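Household robot

From the reference pages on domestic machines

Contents
1 Scope of the term
2 Early machines
3 Types of chore
4 Simulated kitchens
5 Measuring success
6 Related work on the shop floor
7 Present state
8 See also

A household robot, or domestic robot, is a machine meant to carry out chores in a home with little or no help from a person. The term covers small single-purpose machines, such as robot vacuum cleaners and lawnmowers, as well as larger machines with arms that are meant to do many jobs. The first group has been on sale for many years. The second group is still mostly found in laboratories, and whether it can yet do useful work in an ordinary home is disputed.

Scope of the term

Dishwashers, washing machines and bread makers do household work without supervision but are not usually called robots. They stay in one place, and a person has to bring the work to them and take it away again. Most writers keep the word robot for machines that move about, or that reach out and handle things.

A machine with one or more arms, able to pick up and put down objects, is called a mobile manipulator if it can also travel across the floor. Most travel on wheels. Legs allow a machine to climb stairs but make it harder to keep steady while it lifts.

Some projects use the term loosely. The Mononano, a tabletop arm for stirring pans, was described by its makers as a household robot although it had to be clamped to the worktop and could not fetch its own ingredients.

Early machines

Robots that vacuum floors were the first to reach large numbers of homes. Early models moved in straight lines until they touched something, then turned and set off again. Later ones built a map of the rooms. The job suits a machine: the floor is flat, the dirt does not have to be picked out from things that should be kept, and a missed patch can be cleaned the next day.

Window cleaning and lawn mowing followed for much the same reasons. In each case the machine moves over a surface and does one thing to it. None of these machines needs to know what an object is for.

Types of chore

Chores are commonly sorted by how much handling they call for.

Surface chores, such as vacuuming and mopping, need almost no handling. They are treated as largely solved, although stairs, cables and loose rugs still cause stoppages.

Carrying chores include clearing a table, putting shopping away and bringing a drink. The machine must find the object, grip it, lift it past whatever is standing nearby and set it down in the right place. Rigid objects with a simple shape are the easiest. Wet glasses, thin cutlery lying flat and bags that sag when lifted are much harder.

Tool chores, such as chopping, scrubbing a pan or spreading butter, require the machine to hold one thing and use it on another. The force matters as well as the position.

Cloth chores include making beds and folding laundry. A piece of cloth can lie in almost any shape, and a machine may have to pick it up several times before it finds a corner. Folding a single towel in a laboratory has taken machines many minutes.

Many everyday jobs mix these types. Clearing up after a meal may mean carrying plates, scraping them, wiping the table and deciding which leftovers to keep.

Simulated kitchens

Much of the research on carrying and tool chores is done in simulation, where a computer model of the robot works in a computer model of a room. A simulated glass can be dropped as often as needed, and many copies of the same kitchen can be run side by side. The furniture and objects can be changed between trials, so that a program does not simply learn one room by heart.

Food and utensils are usual subjects. Such items differ widely in shape, and a grip that works for one may be of no use for the next. A round fruit can roll, a loaf can be crushed, and a flat board gives the fingers little to close on until one edge has been raised.
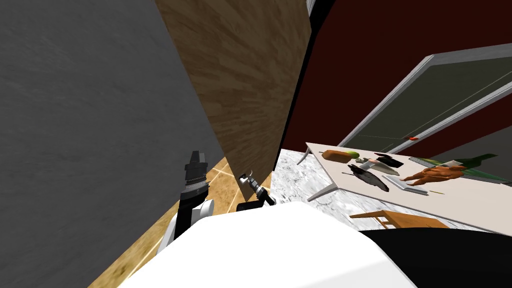
A simulated kitchen with food and utensils set out for handling. The robot's white torso and dark grippers are in the foreground.

The weak point of simulation is contact. Light, distance and the shape of rigid objects can be modelled well, but friction and softness are harder to get right. A simulated loaf is often treated as a solid block. Programs that do well in the model may fail on a real worktop, a problem known as the reality gap. One common remedy is to vary the weight, friction and lighting at random during training – the hope being that the real room will fall somewhere within the range.

Reach is another subject of study. A two-armed machine can hold an object steady with one gripper and work on it with the other, but its arms can also get in each other's way, or block its own view of the thing it is trying to pick up. In a small kitchen the body of the robot has to be turned and moved before some objects come within reach, and doors and chairs limit where it can stand.

Measuring success

There is no single agreed test for household robots. The usual measure is the share of attempts that end with the task done, but results are hard to compare. One team may count a cup as delivered if it reaches the table, while another may require it to be upright and still full. Some allow a second try after a dropped object and some do not.

The Horketti trials, reported by Hongmei Xue in December 2021, are sometimes used as an example of how the rules affect the score. A wheeled robot with two arms was asked to clear objects from a kitchen table into a tray. Over 3,000 attempts in simulation it completed 1,996 without help. The same program was then run on a real machine for 125 attempts. Its score there was lower, and Xue noted that most of the failures came in the last part of the movement, as the fingers closed. Several objects were pushed away by the first touch and ended up out of reach.

Xue also argued that a count of finished tasks leaves out the question of time. A person can clear a small table in a minute or two. A machine that takes half an hour may still be of use if no one has to watch over it, but of little use if someone must stay in the room in case it stops. She proposed that trials should record the minutes of human attention for every 100 attempts, alongside the number completed. Some later projects have taken this up.

Damage is seldom reported in a consistent way. A machine that puts away every plate but one has a high score, though the owner of the broken plate may take a different view.

Related work on the shop floor

Factories and warehouses have used robot arms for far longer than homes have. The work is easier to plan, as parts arrive in a known place and people can be kept out of the way by a fence. Even so, some jobs that look simple are still done by hand. Fitting a soft seal, untangling leads and packing mixed goods into one box all raise the same problems as kitchen work.

The Plilline packing cell is one attempt to deal with mixed goods. It uses suction for flat-topped boxes and a two-fingered gripper for most other things, and passes anything it cannot identify to a person at the end of the belt. Its operators found that the choice of gripper mattered more than the speed of the arm. Loose produce was taken off the line in August of its first year after repeated bruising, and was not put back.

The Lozano workshop layout takes the opposite approach and changes the job to suit the machine. Tools are hung on pegs at fixed spacings and every handle has the same grip. This works in a workshop, where the layout can be laid down as a rule. Few households would keep to it, and critics have pointed out that the effort of returning each thing to its exact place is itself a chore.

Present state

Machines can clean floors, cut grass and carry a known object across a tidy room. Under laboratory conditions they have loaded dishwashers, folded towels, wiped tables and cooked simple dishes, usually slowly and with a person standing by. Recorded demonstrations are often speeded up, or show the best of many attempts, and some are partly steered by a human operator out of view.

No general-purpose machine is in common use in homes. Cost is one obstacle, as an arm strong enough to lift a full pan is expensive and heavy. Safety is another. A machine sharing a kitchen with children or pets has to move gently, and this limits both its speed and the weight it can carry. Repairs, noise and the space needed to store a large robot are mentioned less often in research papers but come up regularly when householders are asked.

Opinion differs on which tasks will be managed next. Some researchers expect table clearing and the putting away of shopping to come before cooking, as these call for less use of tools. Others think that the first useful armed machines will appear in care homes and hotels, where many similar rooms can be served by one robot and trained staff are close at hand.

See also

Mobile manipulator
Reality gap
Robot vacuum cleaner
Warehouse automation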